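3.2 Erhebung der Belastung an den Arbeitsplätzen

Die Befragung wurde am Standort Hunden in allen drei Schichten durchgeführt. Von 3.223 angeschriebenen Beschäftigten schickten 1.206 einen auswertbaren Bogen zurück. Der Bogen umfasste 12 Fragen zu Beschwerden an Nacken, Schulter, Unterarm und Handgelenk sowie einen Abschnitt zur Pausenregelung. Teilzeitkräfte wurden einbezogen, Leiharbeitskräfte nicht, weil ihre Einsatzzeiten nicht einheitlich erfasst waren.

Ergänzend fanden Begehungen statt, bei denen Kekana und Joo die Haltung der Unterarme nach einem festen Schema einstuften. Je Schicht wurden bis zu 400 Einzelbeobachtungen notiert. Abweichende Einstufungen besprachen beide am selben Tag; blieb es bei der Abweichung, ging der höhere Wert in die Auswertung ein. Die Übereinstimmung war bei sitzenden Tätigkeiten besser als bei stehenden – vor allem die Drehung des Unterarms wurde im Stehen unterschiedlich beurteilt.

Beschwerden am Handgelenk wurden in der Spätschicht häufiger angegeben als in der Frühschicht. Ein Zusammenhang mit dem Alter zeigte sich nicht, wohl aber mit der Dauer der Tätigkeit am selben Platz. Ob die Rotation zwischen den Plätzen hier entlastet, lässt sich aus den Daten nicht ableiten, da sie in den Abteilungen verschieden gehandhabt wird. Für die Nachtschicht liegen zu wenige Bögen vor, um sie getrennt auszuweisen.

Abbildung 2: Beidhändiges Halten von Handgeräten über einer Tischplatte.

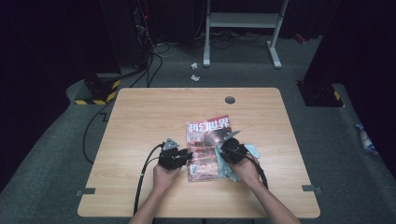
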